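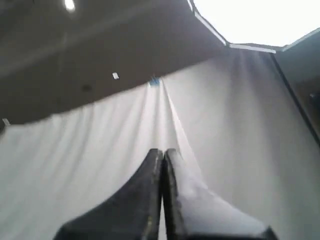
5. The open day

We'd been asked to run the arm for visitors one Monday in September, and I said yes before working out what it would do to our schedule. I'm glad I did, because most of what I now think about the draping task came out of that afternoon (and very little of it out of our logs).

The setup was the one from Section 4. Sarov ran the motion planning and Grisavari handled the grasp scoring, with nothing retrained for the day. We'd meant to use the newer Jostia scorer as well, but it had been crashing on start-up all week, so Nisreen Abu Hammour and I left it at the lab with the spare laptop. I drove the arm by hand for the first two visits and let the planner take over after lunch.

The first question, from a boy who'd got himself right up to the rope, was why we didn't just use a shirt. Fair enough! I told him white sheeting is harder, and then had to explain why I thought so, and made a bit of a mess of it. What I should have said is that a shirt has seams and a collar, and our scorer leans on those more than we'd like. With plain white cloth all it has to go on is shading. Figure 2, from the wrist camera, shows how uneven that shading gets. The left panel is full of soft grey wrinkles, the right one is smoother and much brighter, and the only strong line is the crease coming down from the pinch point beside the little blue clip. The overhead panel is blown right out to white. A person looks at that and sees two bits of fabric and a fold. Grisavari tends to see one good edge and a lot of nothing.

That matters for how we read the results in Section 6. Of the 1,000 bench trials, every one was run with the blinds down and the lamps in the same spots. I'd always thought of that as careful practice. Watching the scores wander about during the open day while people walked between the arm and the window, I started to think of it as a gap in the study, and I'd now want a good share of any future trials done under whatever light the building happens to have.

The other thing I noticed was how visitors watched the fingertips. They'd go quiet when the two tips closed in on each other and start chatting again once they parted. Nisreen thinks we should use that, and have the arm slow down before it closes so people nearby can follow what it's up to. I was against it at first on cycle-time grounds. We tried it for the last group of the afternoon, the Nimri apprentices, and they asked better questions than anyone, though they're a technical crowd and I wouldn't build a claim on it. We haven't measured the effect and it isn't in our tables. The slower approach is still switched on in the lab, mostly as neither of us has got around to changing it back.

Related items
Grasp scoring on plain cloth: notes from the bench
Jostia start-up faults and workarounds
Letting visitors near the arm: a floor plan
Sarov planner settings for hanging fabric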